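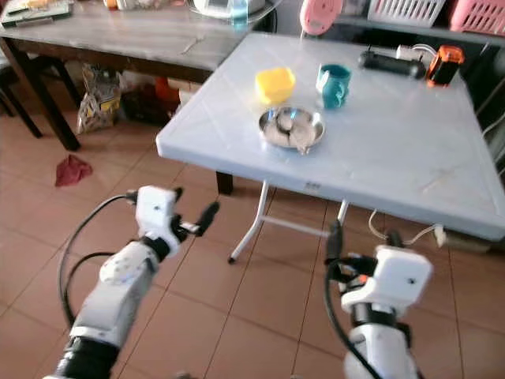

Astmont radio club weighs repeater offer

The amateur radio club in Astmont has been offered a free replacement for its aging repeater, and not every member is in a hurry to say yes.

The offer comes from Betix, a small maker of two-way radio gear that wants its new digital unit running on Navarro Ridge before the weather turns in October. The company says the box will handle both analog and digital voice, cover the whole valley and cut the dead spots along the river road to almost nothing.

It has not said how it measured any of that. The coverage map handed out to members was drawn by software, and Betix confirmed that its staff have yet to drive the valley with a handheld.

"I have seen a lot of coverage maps," said Zhiqiang Zheng, who looks after the current repeater. "The ridge doesn't read them."

The old machine is no beauty. It went off the air twice last winter, and the receiver has grown deaf enough that people on low power often can't get in from the south side of town. Zheng blames the feed line more than the radio. He wants to replace the cable and the antenna connectors first, a job he puts at $2,000, and see what the old set can do with a clean signal.

Coralie Halliday, the club's president, is more open to the deal but said she had questions about the fine print. The hardware is free, but the software that links it to other repeaters is covered for only 2 years. After that the club would pay a yearly fee, and the draft agreement leaves the amount blank.

"I'd like a number in that space before I sign anything," Halliday said.

Betix points to the Biltent club, which put in one of its units in the spring, as proof that the system works. Biltent's repeater sits on a water tower over flat farmland, though, with none of the rock that gives Astmont operators trouble. A Biltent member who checked into the Astmont net said the audio was fine and the linking had dropped out 3 times, once for most of a weekend.

The company has offered to lend a unit for a trial. Halliday said she would accept if the test used the present antenna and the club kept its own signal logs. Betix had not replied by early evening.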